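I've been meaning to write this one up for a while, because it comes up nearly every time somebody new starts on Jado (our little appointment booking app), and I keep typing the same explanation into chat. So let's go through it slowly: how to stop a form from being sent twice when an impatient person double-clicks the button.

## What goes wrong

Somebody picks a time slot and presses **Book**. The network is a bit sluggish, nothing seems to move, so they press it again. Now the server has two perfectly valid requests and happily makes two bookings. I had this on Kiltdale, an older project of mine, and spent a whole evening hunting through the database code before I looked at the browser's network tab. Learn from me and look there first!

## Step 1: Disable the button

Start with the easy part, in the submit handler:

```js
form.addEventListener("submit", () => {
 button.disabled = true;
 button.textContent = "Booking...";
});
```

Remember to enable it again if the request fails, or your poor customer will be stuck staring at a gray button.
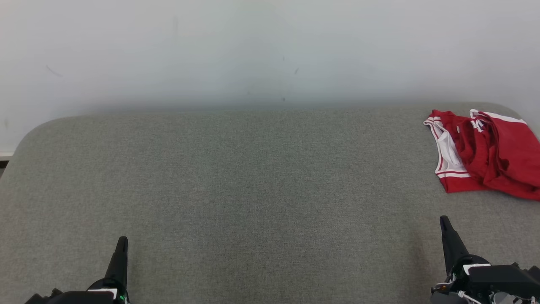

*Gray woven fabric against an off-white wall.*

## Step 2: Send a token with the form

The button only helps people whose browser runs your script, and it does nothing for a retry after a timeout. For those we want a token. When you render the form, generate a random string of 64 characters and put it in a hidden field:

```html
<input type="hidden" name="form_token" value="{{ token }}">
```

## Step 3: Check it on the server

Add a `form_token` column to your bookings table with a unique index on it. The index matters more than any `if` you could write, as two requests can arrive close enough together that both of them pass the `if`.

When the insert fails on that index, look up the existing booking and show its confirmation page. Please don't show an error here; as far as the customer knows, they booked once and it went fine.

## Step 4: Try it out

Click fast, of course, but also write a test that fires 50 identical requests at once and expects one row in the table. I run mine against the Palomino staging server with the delay set to 1000 milliseconds, and it takes almost no time to write.

If you see 2 rows, check that the migration with the index has been run. (It's usually the migration.)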